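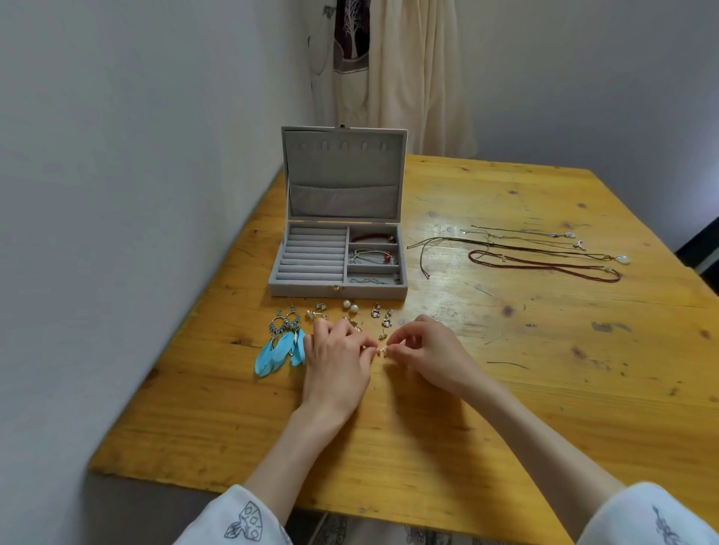
About Us

Hi, I'm Annick MacDonald, and I run the Landry Street Music School with my husband and a very patient group of teachers. We teach piano, upright bass, drums, guitar, sax and trumpet, and almost everything we do leans toward jazz, swing and blues. If you want to learn the other stuff we'll help you with that too, but you'll probably end up playing a blues in F by your second month. Consider yourself warned!

I started the school in my front room with one piano, a borrowed drum kit and 5 students, two of whom were my nieces. I'd been playing weddings and hotel lounges for years and I was tired of driving home at three in the morning. Teaching was supposed to be a stopgap. Then the nieces told their friends, the friends' parents wanted lessons (dads love the bass, I don't know why), and before long the neighbors were asking very politely whether we'd thought about finding a building.

So we found one. We're upstairs at 59 Landry Street, over the shoe repair place, with four teaching rooms and one big room at the back where the bands rehearse. The stairs are steep, so if you play bass or have trouble with steps, call ahead and we'll let you in through the yard, where there's a freight elevator. It's slow but it gets there.

The teachers

Eftychia Kalogeropoulos teaches piano and runs the ear training class. She grew up singing in church and can hear a wrong note through two closed doors. Trevor Gosselin is our drum teacher and leads the Trulard Big Band, which is open to anybody who can read a chart at a moderate speed. Brayden Penner came to us as a twelve-year-old trumpet student, went away to college, and came back to teach brass – I still can't get used to him having a key. I teach piano and beginner improvisation, and I fill in on bass when I have to.

Shirley Beaulieu answers the phone, does the schedule and looks after the sheet music library. If you've borrowed a chart and not returned it, she knows.

How lessons work

Lessons are one on one, 30 or 45 minutes, and we run from September through June. Everyone who takes lessons can join a combo at no extra charge, and I really do mean everyone. We have some 265 students right now, and the combos get sorted by how long you've been playing and not by age, so don't be surprised if your piano player is fourteen and your drummer just retired. I love those groups best, to be honest!

We don't do grades or exams. We do have two concerts a year in the back room, plus an open jam once a month that starts at 7 p.m. and ends when Trevor starts packing up his cymbals. Friends and family can come to any of it. Bring a cushion, the chairs are pretty hard.

Come see us

If you're curious, your first lesson is free and you can use one of our instruments (everything except mouthpieces and reeds). Call the office in the afternoon or just come up the stairs and follow the noise. Shirley will find you a time.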